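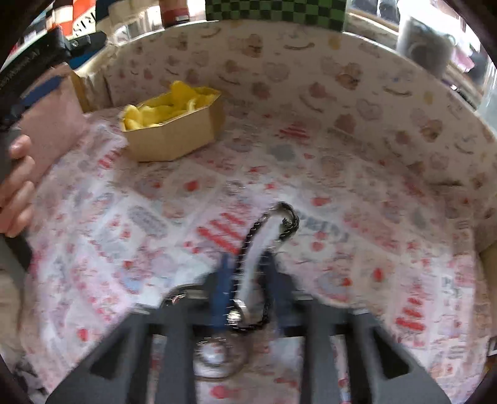
Black braided cord with a silver piece at the bottom of the loop

Thread: Show me how you stop your necklaces from tangling!

corduroy_moth wrote:
Okay, I finally did it. I pulled every single piece of jewelry out of the old Lukgate tin and sorted it all in one evening, and I'm so happy I had to come tell somebody. The tin was my aunt's and I love it, but everything in there had turned into one giant knot. Fine chains, cords, an anklet I thought I lost in college, all of it!

My new rule is that cords hang and chains lie flat. The braided cords never really tangled with each other, they just grabbed the chains and took them down too. I'm using small brass hooks inside the closet door and a shallow drawer tray with felt. What do you all do?

pinbox7 wrote:
Congrats on finding the anklet! I'm going to argue with you on one thing though. Chains should hang too. A flat chain in a tray is fine until you open the drawer too fast, and then you're back where you started. I've had mine on a wall rack for 3 years and I've untangled maybe one.

Vira Didenko wrote:
Hanging is great for everyday chains, but please be careful with heavy pendants on very thin ones. I repair jewelry at a little shop on Vasylenko (best street in town, come say hi) and I see a lot of stretched links right by the clasp. Take the pendant off or lay that one down.

For anything already knotted:

1. Undo the clasp first. So many people skip this and fight a closed loop for an hour.

2. Put the chain on something smooth, with good light. I like plain paper for this, but anything without a nap will do.
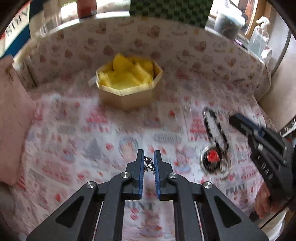 3. Loosen the knot with two sewing needles, working outward from the middle. Don't pull the ends – it only makes the knot smaller.

4. If it's stubborn, one drop of baby oil, then wash with dish soap and let it dry overnight.

corduroy_moth wrote:
The needles! I've been using a toothpick like a caveman. Trying this tonight on the worst one.

hallwaylamp wrote:
Has anyone tried the Rormont travel roll? I got one in February and I adore it. It has little snap loops, so every necklace gets its own spot, and the whole thing fits in my toiletry bag. I took it on a train trip with 7 necklaces and they came out just how they went in.

pinbox7 wrote:
I had the Rormont and gave it to my sister. The snaps left dents in my leather cord. For travel I use drinking straws: thread half the chain through, close the clasp, done. Costs nothing.

hallwaylamp wrote:
Straws work, sure, but mine always bend in the suitcase! And I don't wear leather, so no dents here. I'll defend that roll forever.

Vira Didenko wrote:
Straws are fine for thin chains. Braided cord I'd just coil loosely and put in a soft pouch by itself. And keep the oil away from cord, please. That tip is for metal only.

bead_drawer_600 wrote:
Bulico sells clear trays with dividers, and they stack. I have beads in most of mine and earrings in the top two. Only complaint is that the lids stick when they're new.

corduroy_moth wrote:
UPDATE: it worked!! Two needles, a cup of tea and most of a podcast, and the gold one is free. No oil needed. I'm doing the anklet tomorrow.

pinbox7, I'm still not sold on hanging them all, but I did put up one extra hook.

pinbox7 wrote:
One hook is how it starts :)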